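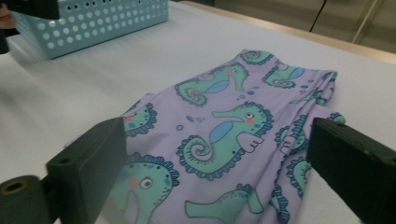 Page last changed: Sunday, 9.40 pm

Wetham Quilters list - archive
Subject: Re: backing fabric for the cot quilts
From: Poonam Upadhyay

Hello all,

Mrs Chaturvedi wrote:
> Has anyone settled on a backing yet? I've got 5 tops pieced
> and nothing to put behind them. The Dusstead shop wants the
> earth for flannel and I'm not sure it washes well anyway.
> Also, do we pre-wash or not? I always forget what we said.

I'd steer clear of the flannel, lovely as it is! I used it on my nephew's quilt and it bobbled dreadfully after three goes in the machine. Plain cotton every time for me, and something with a bit of fun in it. I'm very taken with the lilac with the green seahorses - they've got pink cheeks and frilly blue crests, and I think it would sit nicely behind the paler tops.

Yes to pre-washing, we said so in March. Forty degrees, no softener, and iron it while it's still a bit damp (I leave mine too long and then have to get the spray bottle out). Do trim the corners off first or you'll be picking threads out of the filter all evening.

On wadding, I've got almost 3 metres of the bamboo left over from the Bondetti throw, which should do two cot quilts if we're careful with the joins. Shout if you want it and I'll bring it to Wetham next time. I could do with the cupboard space.

Is anybody able to lend me a walking foot? Mine has started skipping.

Poonam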